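Seeing the Light: Notes for Week 6
Drawing and Painting for Beginners, evening class
Tutor: Rodel Sebastian

Last time we looked at line, and plenty of you asked when we get to the good bit. Well, we've got there! Light and shadow are what I love most in drawing, and I hope these notes pass a little of that on.

Start with an egg. Put it on a sheet of white paper near one lamp and switch off everything else. Look at it for a full minute before you pick up the pencil (a minute is longer than you think). You'll find a bright patch facing the lamp, then a slow slide into grey, and then the darkest band, which we call the core shadow. The surprise comes after that. Close to the edge on the dark side the egg gets a bit lighter again, as the paper is throwing light back up at it. This is reflected light, and once you've spotted it on an egg you'll see it under chins, inside teacups and along the bottoms of clouds.

Two kinds of shadow

A form shadow sits on the object itself, on the side turned away from the light. On a curved thing it has a soft edge. A cast shadow is thrown on to something else, and near the object its edge is crisp, softening as it travels. Beginners very often draw both with the same hard outline and then wonder why the egg looks like a hole in the table. Keep your form shadows soft, keep the near end of your cast shadows sharp, and you are most of the way there.

Cast shadows also follow whatever they fall on. Over a step they bend, and over a crumpled cloth they go all over the place — lovely to draw, and much easier than it sounds if you copy the shape and forget what it belongs to.

Squinting

Squint! I'll say it every week. Half-closing your eyes joins the small tones together and leaves you with two or three big shapes. Draw those first. Eyelashes, wood grain and the pattern on the jug can all wait.

Big dark shapes close to the viewer are worth a study of their own. Painters have used them for centuries to push the rest of a room back.

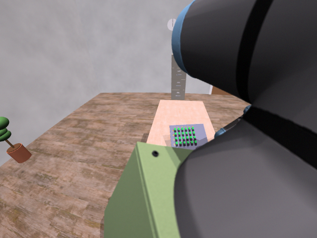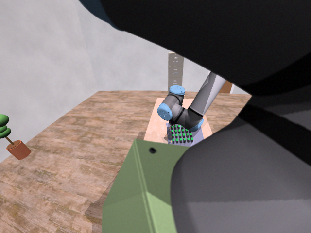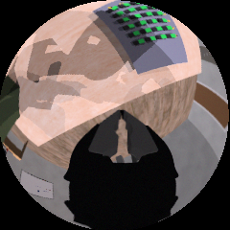
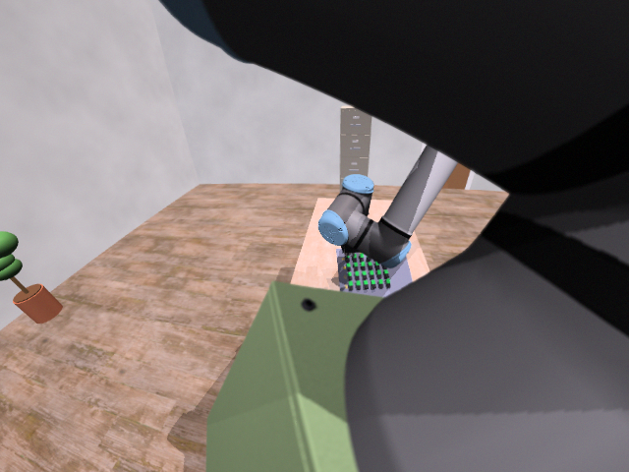

Now, your tone scale. Draw a strip of 6 boxes, leave the first as bare paper and make the last as black as your pencil will go. Fill in the steps between so that each jump looks the same. Nearly everyone makes the middle ones too pale, me included when I'm in a hurry. Pin the finished strip beside your drawing and hold it up against things: the curtain, the cat, the inside of a shoe.

For homework, please do 2 egg drawings, one with the lamp high and one with it low. Spend some 100 minutes on the pair if you can manage it, and don't rub anything out until the end. Any cartridge paper will do. A 4B pencil is nicest for the darks, and a putty rubber is handy for lifting out the highlight.

Next week we move on to charcoal, so wear something old.

Notes © Rodel Sebastian, 20 April 2018. Please ask before copying for other classes.
6 comments
Back to top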